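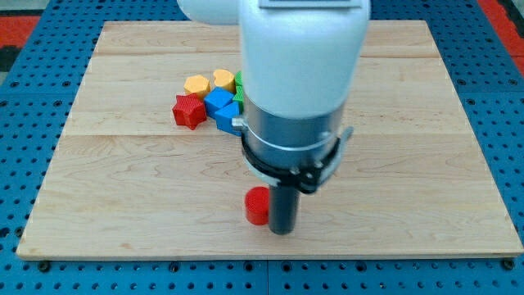
A light-colored board on blue pegboard.

I've been meaning to write about the bread board for weeks, and then September got away from me the way September does. So this is long and a bit all over the place. Get a coffee.

We moved to Stunham in the spring, into a kitchen with exactly one usable counter. The other counter is technically there, but it has the toaster, the kettle and the fruit bowl on it, and by the time all that is lined up you could maybe butter a cracker. I bake twice a week. I needed a big board I could drop over the sink and the stretch beside it, knead on, and then stand up against the wall when I was done.

Could I find one? I could not! Every store had the same small cheese boards with a hole in the handle. The one place that sold a proper big one wanted so much for it that I put it back down very gently and left. So I decided to make my own, having made nothing out of wood since a birdhouse in seventh grade that no bird ever went near.

Bumeck, the lumber place out past the train tracks, has an offcuts bin by the back door, and if you go early on a Monday it's full. I paid 50 dollars for a bundle of maple strips, which felt like a lot for a bin, but you should see the prices inside. My plan was simple. Glue the strips side by side, sand it flat, oil it, bake bread.

The gluing was fine. Kind of fun, even. I borrowed clamps from the neighbors and left the whole thing on the laundry room floor overnight, and I got up twice to look at it like it was a sick puppy. In the morning it was one solid piece with a very slight smile to it. If you laid it on the floor it rocked.

I read a lot of advice about this. Half of it said I'd squeezed the clamps too hard and the other half said I hadn't squeezed them hard enough. What worked for me was alternating them, one on top and one underneath, but that was for the second board. Yes, there was a second board. The first one lives under the dog's water bowl now and is doing a great job there.

Then the sanding. Oh my goodness, the sanding. I did it by hand because I am stubborn and also cheap, and after 2 evenings my arms felt like somebody else's. I started with 50 grit paper, which is like rubbing the wood with gravel, and worked my way up until the board felt like the inside of a shell. My one real tip: wipe it down with a damp cloth before the last sanding and let it dry. All these tiny fuzzy hairs stand up, and you take them off, and the difference is amazing.

For the finish I used Lenadmont, a mineral oil and beeswax mix that smells faintly of crayons. You rub it on, give it 30 minutes, wipe off what hasn't soaked in, and go again the next day. I did four coats. I would have done five but I wanted toast.

It has been in the kitchen for three weeks now and I love it a silly amount. The dough doesn't skate around like it did on the counter, and I can scrape it clean in a few seconds with the edge of a bench knife. It's heavier than I planned, so I lift it with both hands and a little grunt. There's already a beet stain in one corner. I was upset for an afternoon and then I cut more beets on it.

I still want to try the Wubshet rye recipe that's been sitting on my fridge since before the move, the one with the overnight soak and the caraway. The starter comes out of the fridge tonight.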